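From: Mojtaba Farahani
Subject: Re: wrist cable strap on the arm

Lama Majali wrote:
> Does the cable still pull when joint 6 turns far?
> Kiros says you moved the strap.

Hello Lama,

Yes, I moved it nearer to the wrist and left more slack along the arm. Please do not tighten it again.

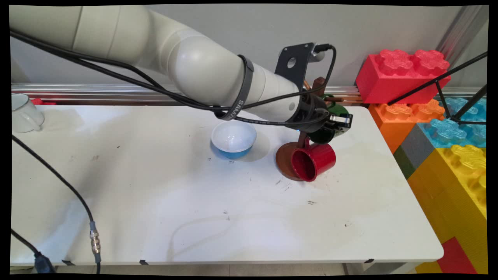
Arm over the table, black strap near the wrist.

I will check the cable jacket every 500 cycles. The two screws of the gripper bracket I did not touch yet. Does somebody have the torque value for them? In the Stenduro manual I cannot find it.

Regards,
Mojtaba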